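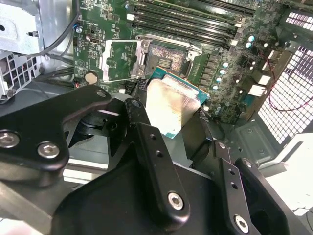 Figure 1. The processor in the fingertips, just below the open socket.

Section 4: Teaching the processor drop-in by hand and by remote

I wrote the Futetley guide for people who will sit in the driver's chair, so I'm going to assume the arm is already bolted down, homed and talking to the Bralside software. If it isn't, go back to Section 2 and get that done first. I'll wait.

The processor drop-in is the hardest task in this guide and also my favorite. It's slow, it's fussy, and you'll probably throw away your first 10 tries. Please don't let that bother you! I threw away a whole evening of mine, and some of the ones I kept I later wished I hadn't.

4.1 What you need

Use a practice board with a dead processor that fits its socket. Do not learn on parts you care about. Contact fields bend very easily, and a bent one looks fine from a few steps away. The board should be mounted in an open case, on its standoffs, with the case clamped to the bench on two sides. If the case can slide at all, it will slide just as you let go of the chip.

You also want the Eton hand controller (the one with the thumb wheel), a plastic tray for the chip, and a lamp you can move.

CAUTION: The case has no power going to it during this section. Unplug it at the wall. The switch on the back doesn't count.

4.2 Hand-guiding to the start pose

You do this part with your own hands on the arm. It saves a lot of thumb work later.

1. Hold the release button on the arm and wait for the light to turn blue. The arm will feel heavy for a second and then go light.

2. Walk the arm over to the tray. Keep one hand above the wrist and the other on the release. Don't steer by the fingers — the linkage isn't made for it, and you'll knock the fingertips out of line.

3. Stop a hand's width over the chip and let go of the release. Press SAVE POSE and call it Tray.

4. Press the release again and walk the arm to the board. Come in over the open side of the case, well clear of the memory slots and of any wires that loop up near the wall.

5. Stop a hand's width off the socket. Save this one as Socket.

6. Play both poses back at 10 percent speed with nothing in the gripper, and keep your hand on the stop button the whole time.

NOTE: If the arm stops short with a "joint near limit" message, move the case. I spent far too long trying to outsmart that message with clever elbow positions, and sliding the case over fixed it in a minute.

4.3 Opening the socket

You open the socket yourself before each recording. The robot doesn't learn this part in this guide.

1. Push the lever down and out from under its catch, then swing it up.

2. Flip the load plate all the way out to the side. If it's only partway open, the fingers will catch it on the way in.

3. Look across the contacts with the lamp held low. Any dark spot or odd sparkle means stop and check with a magnifier.

4.4 Driving the drop-in

Now sit down, get comfortable and pick up the controller. Set the Bralside grip force to 80 and leave it there until you have a few good runs behind you.

1. Press RECORD, then send the arm to Tray.

2. Lower slowly and close on two opposite edges of the chip. Leave the underside alone. Those pads should touch the socket and nothing else.

3. Lift, and check the wrist view. The chip should be held by both fingertips, with the board side of it still visible past the metal lid. It's fine if the chip looks turned like a diamond compared with the picture, so don't try to square it up with the screen. What you have to match is the socket.

4. Send the arm to Socket and switch the controller to fine mode. You'll feel the difference right away: a full turn of the wheel barely moves anything.

5. Turn the wrist until the chip's edges run parallel to the socket's edges. Find the marked corner on your chip and make sure it goes to the marked corner of the socket. Do this while you still have a gap. Turning a chip that's already resting on contacts is how practice boards die (I have a drawer of them).

6. Come down in short taps, pausing between them. When the force bar first moves, stop.

7. Open the fingers just enough to free the chip. Go straight up, then press RECORD again to end the run.

CAUTION: Never press the chip down with closed fingers. Its own weight seats it. If it's sitting crooked, end the run, take it out by hand and start over from the tray.

4.5 Which runs to keep

Keep a run if the chip went in flat and you didn't have to touch anything. A small wobble or a second try at lining up is okay, and I like to leave a few of those in so the robot sees how to get out of trouble. Toss any run where you bumped the load plate, dropped the chip or sat frozen while you answered the phone.

I trained my first usable model on 200 kept runs. The Dönmez trainer accepts up to 1,000 in one batch, but get to 200 and test before you sign up for more evenings in the chair.

Move the lamp and nudge the case a little every few runs. The metal lid throws bright reflections back at the camera, and a robot that has only seen one kind of glare gets lost when the light changes.

4.6 If things go wrong

Chip slips while lifting: wipe the fingertip pads with a dry cloth and check the grip force.

Chip tilts when the fingers open: one finger is letting go first. Run the finger zero routine in Section 3.

Arm lags behind the controller: close the preview window on the second monitor, then restart the Bralside link.

Force bar never moves: you're still above the socket, or the sensor wasn't zeroed. Back off, open the fingers over the tray and press ZERO.

Guide text last changed 11 March 2018. Section 5 covers playing back the trained task with the load plate closed by hand.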